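Mantenimiento e higiene de edificios. Apuntes de clase
Unidad 6. Limpieza de lavabos y encimeras cerámicas
Profesora: Jeanie Ogilvie. Revisión de enero

6.1 Alcance

La unidad trata el lavabo integrado, es decir, aquel en que cubeta y encimera forman una sola pieza cerámica apoyada sobre un mueble. El lavabo de pedestal se vio en la unidad anterior y el de resina se estudia aparte, con los materiales poliméricos. Los inodoros quedan fuera.

6.2 El material

La cerámica sanitaria vitrificada se compone de un cuerpo cocido y una capa de esmalte. El esmalte es duro, poco poroso y resistente a la mayoría de los detergentes domésticos. Sus puntos débiles son la abrasión repetida, los productos que contienen ácido fluorhídrico y el golpe seco con objetos metálicos. Una superficie rayada retiene más cal y más jabón que una intacta, y el daño no se corrige con limpieza.

6.3 Tipos de suciedad

Película jabonosa: restos de jabón combinados con las sales del agua dura. Aspecto mate. Se retira con detergente neutro o ligeramente alcalino.
Cal: depósito mineral, más frecuente en la base del grifo y en el borde del desagüe. Requiere un ácido débil (cítrico o acético diluido).
Restos orgánicos: pasta de dientes, pelo, cosméticos. Se eliminan en primer lugar, en seco o con agua.

El ácido no se aplica nunca junto con lejía. La mezcla desprende cloro gaseoso.

6.4 Procedimiento

a) Despejar la encimera y retirar los restos sueltos.
b) Humedecer la superficie y aplicar el detergente sobre el paño. En las prácticas se prepara una dilución de 3 ml por cada 200 ml de agua.
c) Limpiar primero la encimera y el grifo; la cubeta se deja para el final.
d) En la cubeta, trabajar desde el borde hacia el desagüe, con pasadas solapadas.
e) Aclarar y secar. El secado forma parte del procedimiento - si se omite, la cal reaparece al evaporarse el agua.

6.5 El paño y la presión

Se emplea microfibra o algodón de trama cerrada, con un color reservado para la zona de lavabos. El código de colores lo fija cada centro; el de Kosidmont figura en el anexo de Euan Moffat.

En el fondo plano de una cubeta rectangular la presión se ejerce con los dedos sobre el paño. En los ángulos conviene plegarlo y usar el canto. Un paño arrugado cubre menos superficie por pasada y deja zonas sin tratar, por lo que hay que reordenarlo con cierta frecuencia.
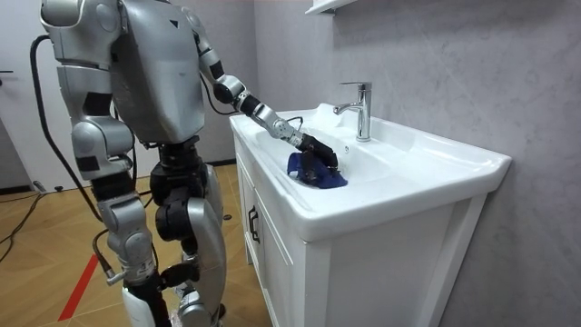

Figura 6. Paño azul oscuro presionado contra el fondo de la cubeta. Encimera cerámica con borde elevado y grifo monomando cromado.

6.6 Grifería

El cromado admite detergente neutro y paño suave. El ácido débil se deja actuar poco tiempo y se aclara por completo. Quedan excluidos los estropajos metálicos y los polvos abrasivos.

6.7 Trabajo para la próxima sesión

Leer el capítulo 3 del manual de Orent y redactar la ficha de limpieza de un lavabo real, con material, tipo de suciedad, producto y secuencia. Las fichas se entregan a Rory Ritchie antes de las 14:00.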